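Informe de avance – Proyecto Ristunora
Destinatario: dirección de programas, Fundación Hladun
Fecha: 2020-03-10
Responsable: Hemi Tawhiri

1. Estado general

El proyecto sigue en plazo en la parte óptica y lleva retraso en la térmica. Desde el informe de enero hemos cerrado la elección del emisor, montado los primeros prototipos de la linterna frontal y empezado las pruebas de autonomía. Queda pendiente el disipador definitivo, que depende de un proveedor externo.

El gasto acumulado está dentro de lo previsto para este periodo. No se solicita ampliación de fondos, pero sí un cambio de partida que se explica en el apartado 5.

2. Emisor y óptica

Comparamos tres emisores de luz blanca cálida con la misma lente y el mismo circuito. El criterio principal era la reproducción del color, sobre todo en los rojos, porque los equipos de rescate que van a usar la linterna tienen que valorar heridas de noche. El emisor elegido da menos flujo que los otros dos. A cambio, el haz es uniforme y no se aprecia el borde verdoso que aparecía en las primeras unidades.

La lente Rasemel se ha mantenido. Se probó también un reflector de superficie rugosa, con buen resultado a corta distancia, pero obligaba a alargar el cabezal y se descartó.

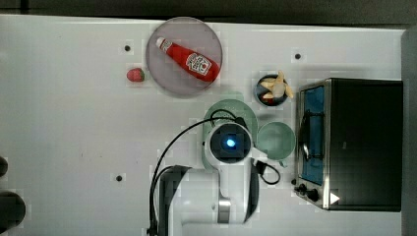
Ristunora · Equipo de Óptica y Electrónica

3. Electrónica

El controlador Drellent va por su segunda revisión. La primera tenía un consumo en reposo demasiado alto y agotaba la celda en pocas semanas con la linterna guardada. Se cambió el regulador y se corrigió el firmware para que el microcontrolador entre en suspensión profunda al apagar. El consumo ha bajado a valores aceptables, aunque queremos repetir la medida con más unidades antes de darla por buena.

La interfaz se queda en cinco niveles de brillo, con memoria del último utilizado. Los usuarios que probaron el prototipo pidieron eliminar el modo intermitente del ciclo principal y así se ha hecho – sigue disponible con una pulsación larga.

En el nivel medio, la última prueba de descarga duró 578 minutos con una celda nueva. Falta repetirla a baja temperatura.

4. Disipación y carcasa

Es la parte más atrasada. El cabezal de aluminio llegó con la rosca fuera de tolerancia y hubo que devolver el lote completo. Mientras tanto trabajamos con piezas torneadas en el taller, que sirven para las pruebas pero no para fabricar. En el nivel máximo la temperatura sube más deprisa de lo calculado y el controlador reduce la corriente antes de tiempo. Creemos que el problema está en el contacto entre la placa del emisor y el cabezal. Se van a probar una pasta térmica distinta y una placa con base de cobre.

La junta de la tapa trasera ha pasado la prueba de inmersión. La del pulsador no, y se ha pedido otra de mayor dureza.

5. Presupuesto

Solicitamos trasladar 1858 euros de la partida de viajes a la de mecanizado. La visita prevista al proveedor de lentes ya no es necesaria, y el importe cubriría el coste de las placas de cobre y de un segundo juego de cabezales.

6. Próximos pasos

– Recibir y verificar el nuevo lote de cabezales.
– Repetir las pruebas de autonomía en frío.
– Medir el consumo en reposo del Drellent en toda la serie de prototipos.
– Entregar unidades a los equipos de rescate para la prueba de campo.

La prueba de campo no empezará hasta que esté resuelta la junta del pulsador. Si el cambio de partida se aprueba, las placas se encargarán de inmediato.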